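Two Versions of One Song: What Listeners Hear When a Single Gets a Remix
Student project report by Luminița Crăciun, Music and Media Studies, Wellmont College 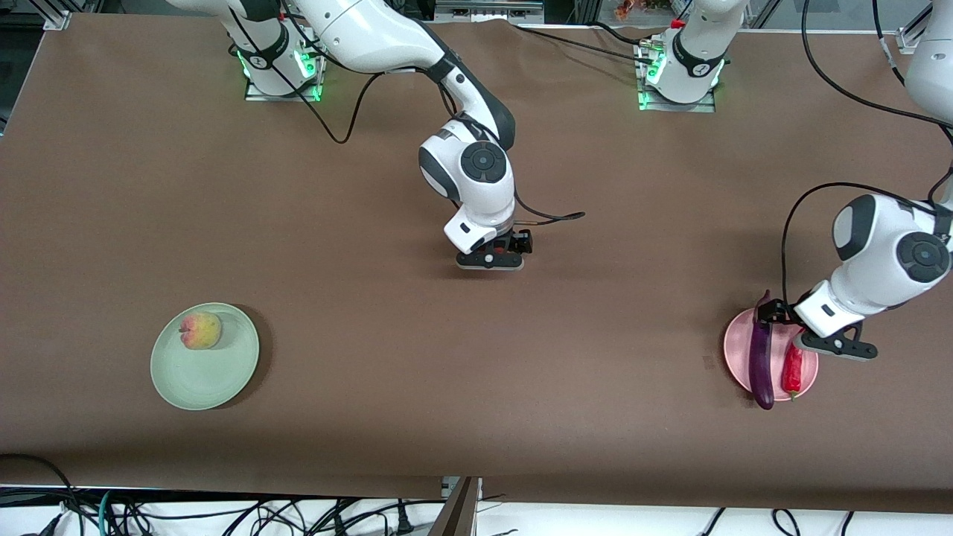
Fig. 1. Table with two plates, a peach on the green one and an eggplant and a red chili pepper on the pink one.

Background

I have loved remixes ever since my older cousin gave me a shoebox full of CD singles, the kind where track one was the song you knew and tracks two to five were the same song dressed up in somebody else's clothes. So when our class was asked to pick a question about popular music and spend a term with it, I knew pretty quickly what mine would be. I wanted to find out whether people who hear a song first in its remixed form go on thinking of the remix as the "real" one, even after they have met the original.

My supervisor warned me that this was a big question for a small project, and she was right! I narrowed it down to one song and one group of listeners, and even then I had more notes than I knew what to do with.

The song

I used "Kolstead," a slow single by a local duo called Durnell, who were kind enough to let me work with both versions before either had been put out. The original has voice, piano and a little brushed drumming that comes in late. The remix was made by a producer who works under the name Fakhoury. It keeps the voice almost untouched but moves it over a much quicker beat, drops the second verse, and brings in a guest singer for the bridge (she is wonderful, and several listeners wrote her into their comments with hearts).

I should say here that I had been to a Durnell show before I began, and that I went in preferring the original. I tried hard to keep this out of my instructions to the listeners, and I read from the same typed sheet every time.

How I did it

I had 40 listeners, all students at Wellmont and none of them studying music. Half of them heard the original first and the other half heard the remix first. Everyone listened on the same pair of headphones in the small practice room next to the library, at the same volume, and nobody was told which version was which. I called them "the piano one" and "the fast one" on the answer sheet. Looking back, I wish I had used plain letters, as "fast" may have made that version sound more exciting than it needed to.

After each version, listeners wrote down whatever came to mind. Then they came back 2 weeks later and I asked them to hum or sing the chorus for me, with no music playing. This was the part everybody dreaded and, I think, the part everybody enjoyed most. I listened for the speed they chose and wrote it down with the help of a metronome.

What I found

The order mattered, though less than I had expected. Most people who started with the remix hummed the chorus at close to the remix's speed, and they tended to call the original "the slowed-down one" or "the acoustic cover." Among those who started with the original, the humming was more mixed. Of that group, 11 drifted toward the faster speed even though they had met the slow version first.

The written comments were a joy to read. All together they came to 1596 words, and I typed up every one. People who heard the original first wrote mostly about the lyrics, and quite a few quoted the second verse. People who heard the remix first wrote about where they would play it: in the car, getting ready to go out, cleaning the kitchen. When they reached the original and its extra verse, a few of them thought it had been added on afterward.

Problems along the way

The headphones broke in the first round and I had to borrow a matching pair from the language lab. Two listeners knew each other well and had plainly talked about the song between visits, so I marked their sheets and looked at the results both with and without them. It made no difference to the overall pattern. I also found that shy people hum slowly, and I have no idea how to correct for that.

What I would do next

I would like to try this again with a song that has been out for years, where the remix is the one that gets played at parties and the original has mostly been forgotten. Durnell have offered to put me in touch with a few other acts, and the practice room is booked for March.

Thanks

My thanks to Durnell and to Fakhoury for trusting me with unreleased music, to the library staff for putting up with the same chorus coming through the wall, and to everyone who hummed.

Handed in January 2, 2019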